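Acheampong Introduces Layered Suture Practice Pad for Surgical Skills Rooms

DERNMONT — Acheampong, a maker of practice materials for surgical teaching, has added a soft synthetic tissue pad to its training range. The pad is meant for suturing practice by hand or with instruments, and goes on sale in April. 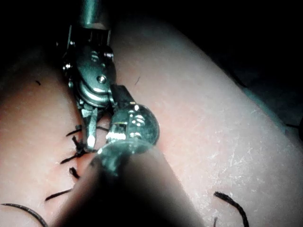 The new pad, sold as the Ketbridge, replaces the company's earlier single-layer model. It is made for trainees who need to close the same kind of incision many times over before they move on to harder work. A skin layer sits over a softer layer, so the needle meets a change in resistance on the way through. Users can cut their own incision or order the pad with one already made.

Acheampong developed the Ketbridge over two years at its workshop in Dernmont. Early versions tore when a stitch was pulled tight near the edge of the cut. The current material holds a stitch closer to the edge, and it gives a little under tension before the thread starts to pull through. Teaching staff at the Bromcombe skills center tried 64 pads during development and sent back comments on firmness, surface drag and how well the material held a knot.

Several of those comments led to changes. The surface is less tacky than on the first samples, which let thread stick to the pad between throws. The underside now has a grip layer that keeps the pad from sliding on a tray. The company also dropped a printed stitch guide after instructors asked for a plain surface.

The Ketbridge comes in four firmness grades. The two softer grades are intended for fine thread and light handling. The firmer grades suit beginners, who tend to pull harder, and group classes where pads are shared. All grades are the same size and fit the company's existing holders and trays.

Pads can be stitched, unpicked and stitched again. How long one lasts depends on needle size and on how far apart the stitches are placed — fine needles leave smaller holes and allow more sessions per pad. Pads should be stored flat, away from direct sunlight, and wiped with a damp cloth after use. They do not need to be refrigerated and contain no animal material.

The Ketbridge will be sold in packs of 5 for individual learners and in cartons of 100 for teaching centers. Mixed cartons with all grades are available to order. Centers that hold stock of the earlier pad can keep using it with the same accessories, and it will stay on the price list until supplies run out.

Sample requests, price lists and care sheets are available from the Acheampong sales office in Dernmont.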